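Ground control points in surveying

Updated October — by the Narholm Survey Reference desk

A ground control point is a marked spot whose coordinates are measured separately from the main survey. It ties a set of images or laser scans to a known coordinate system. Points are usually fixed with a satellite receiver or a total station.

Flat targets with strong contrast are common on open ground. On building faces, small printed targets are glued or taped at several heights. Points should be spread over the whole site, including its edges and its highest and lowest parts — a tight group in one corner leaves the rest of the model free to tilt or bend.
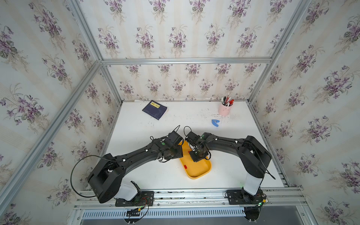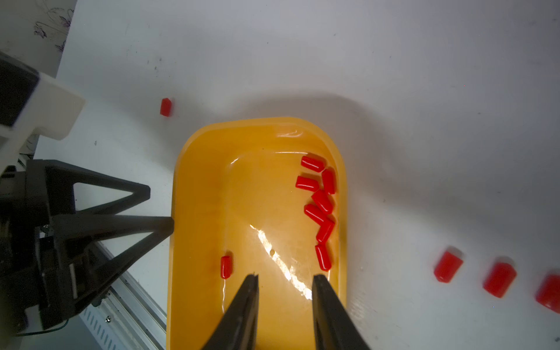
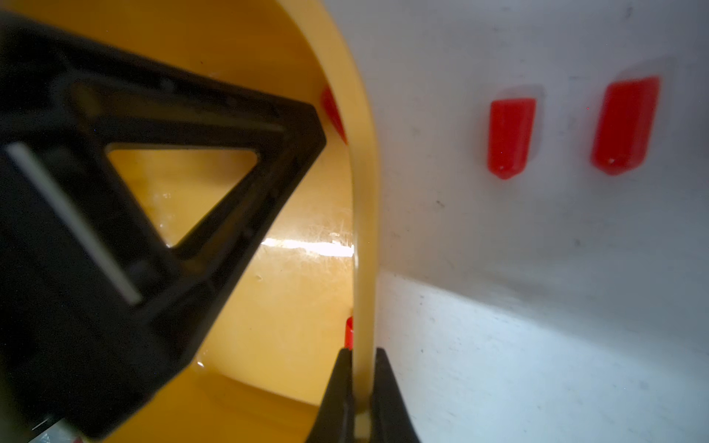
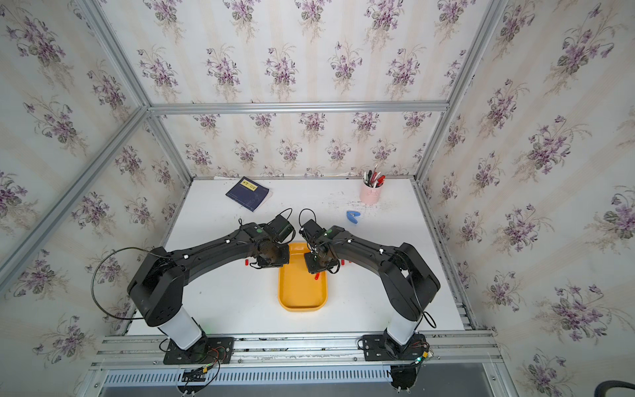
What is the difference between a control point and a check point?
A control point is used in the adjustment and pulls the model into place. A check point is measured the same way but left out of the adjustment, so that the gap between its measured and modeled positions gives an independent error figure.

The Wako quarry survey used 44 control points and 933 images. Its check points were set along the haul road and the upper bench. Two control points near the crusher were later rejected after a target shifted.

Errors are reported separately for plan and height. Height error is often the larger of the two in aerial work.

Comments (2)

Itent: The Wako count looks high for a site that size. Were the bench targets included?

volton_survey: We space ours 50 m apart on slopes and wider on flat ground. Painted marks faded within one winter, so now we use nails with washers.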